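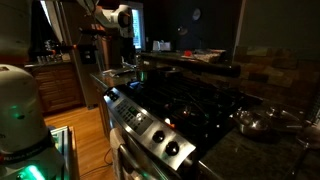
Students in the Sendisden robotics club say the kitchen is a harder place to work than any competition floor they have been on, and one of them told the spring open evening that she would take a maze over a stove any day. Steel throws glare back at the sensors, she said, and a pot is hardly ever left in the same spot twice.

The club's kitchen project, named Plindutico, started in December and is now in its second stage. It uses 2 robot arms placed near the range, and the task is to pick up cookware and put it down again at a given point. The burners stay off during all sessions.

Members work in 2 teams. One team writes the motion plans, and the other looks after the grippers and the cabling and keeps the log. The log had 908 attempts in it when the club reported in April 2023. Failed attempts are written up in the same way as good ones, with a note on what was being lifted and how the lights were set.

Cattaneo, a local kitchen supply store, gave pots, pans and lids for practice. Glass lids have been the slowest item to learn, according to the club, and work on them will go on through the summer.

The club plans to enter the home tasks class at the Gronder student meet, where each team gets 2 runs and the better score counts. New members can sign up at the club's weekly meeting. No programming experience is needed, but students must complete the safety session before working near the arms.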